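Games and Audiences, week 5: speedrunning
Notes by Mitali Seneviratne, updated January 2020

Right, so last week we did tournaments, and this week I want to move on to people who play against the clock (my favourite topic on the whole module, as you'll soon gather!). Bring your reading, and please have a go at the first level of Plindik before the seminar.

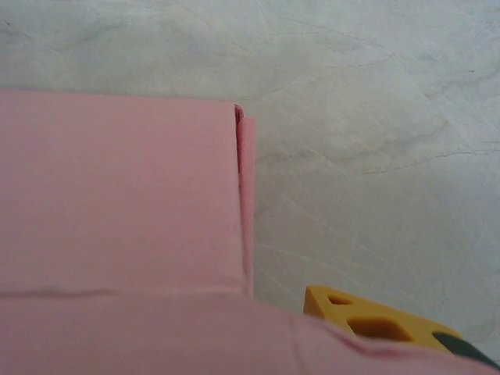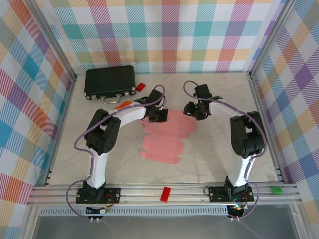

Pink sheet on a marbled surface in the first; pink box and two robot arms in the second.

What is a speedrun?
Finishing a game, or a set part of one, as fast as you can under agreed rules. The rules matter a lot. "Any%" means reach the ending however you like, while "100%" means collect everything first, and players treat them almost as separate games.

Who decides what counts?
Mostly the players themselves. I used to moderate the board for Plindik, which had 2,753 submitted runs when I left and 595 still waiting to be checked. Fouad Tazi and I argued for most of one August over whether a wall skip should be banned. I lost, and I still think I was right.

Terms you'll need
Split: your time at a fixed point in the run.
Sequence break: doing things in an order the designers didn't plan.
Reset: giving up and starting again (you'll do this a lot).

Reading
Hajar Kamel's chapter on glitches, all of it. Marlies Lüthi's piece on the Brasotcombe marathon is optional but great fun, and short.

For the seminar
Write 400 words on one rule you would change in a game you know well, and who would be annoyed by it. Aqeel is taking the second group, so send yours to him if that's you.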